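Student Projects > Public History > Pendwood Lake Pavilion

We use cookies to remember your settings and count visits to this site. Accept | Manage preferences

The Pendwood Dance Pavilion: A Local Heritage Project
Final report by Ehsan Farahani and Farhad Golestani

1. Background

The Pendwood pavilion was a lakeside dance hall that ran each summer until the road to the lake was moved. The building is gone. Its concrete footing is still there under the grass by the boat ramp, and the town mows over it. Most people under forty in Pendwood do not know there was a hall.

Our project set out to collect what was left of its history and put it in front of the public in a form that could travel. We chose a small touring display with recorded memories and a short walk along the shore. The work took two semesters and was done for the public history course.

2. Sources

The town library holds two boxes of pavilion papers. One has ticket stubs, dance cards and a run of printed programs. The other has the account books, which were kept by a manager named Groser who signed each page but left no first name. His handwriting is hard to read, and we spent most of October on it.

The books show what the bands were paid, what the ice cost, and how many tickets were sold at the door. The best single season on record sold 3330 tickets. The last complete season sold far fewer, but Groser changed how he logged children partway through, so we decided against making a chart of the decline. The first draft of this report had one and it was misleading.

We also used the back issues of the county paper. These were helpful for dates and band names and not much else. The paper reported nearly every dance as a success.

3. Interviews

We recorded 17 interviews. Most were done in people's homes and a few at the Badgate senior center. Each one ran for 25 minutes or a little longer. We used the same opening question every time, which was how the person got to the lake. This worked better than asking about the dancing. People remembered the bus, the truck beds and the long walk back, and the rest came after.

Several stories did not match. Three people told us the hall burned down. The town minutes say it was sold for lumber and taken apart over one winter. We kept the fire story in the display, labeled as a story, and printed the entry from the minutes next to it.

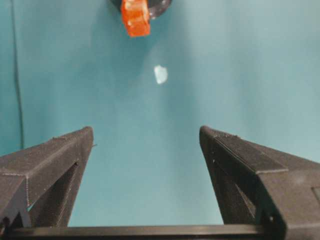
The other problem was permission. Two people asked us to take their names off after hearing their own recordings, and one asked for the whole recording to be removed. We did both. Next time we would play the edited clip back to each person before building anything around it. We lost a week in March redoing the audio for the second panel.

4. The display and the walk

The display has folding panels and a listening post with headphones. It went first to the Pendwood library, then to Badgate, then to the Parsa Community Hall. Parsa was the busiest stop. The hall was holding a potluck the same evening and people came over with their plates.

The walk starts at the boat ramp and follows the old path as far as the footing. We read from the programs at each stop and played one song at the end on a portable speaker. Wind was a problem on both dates. On the second one we skipped the speaker and a woman in the group sang the song from memory, with different words from the ones in the printed program. We wrote her version down and gave a copy to the library.

5. What we would change

The panels have too much text. Visitors read the captions and the first lines, then moved to the headphones. We would cut every panel by half.

We should have contacted the bus company early. Its old timetables might have settled when the late service to the lake stopped, and the office had already cleared out its storeroom by the time we called.

The comment cards asked people to rate the display, and the ratings told us very little. The blank backs were more useful. People wrote down names of band members and neighbors for us to call, and we have passed that list to next year's group.

6. Where the material is now

The recordings we have permission to share are at the Pendwood library and can be heard at the front desk. The panels are stored at Parsa and can be borrowed by schools. Our transcription of the Groser account books is filed with the originals, with uncertain words marked in brackets.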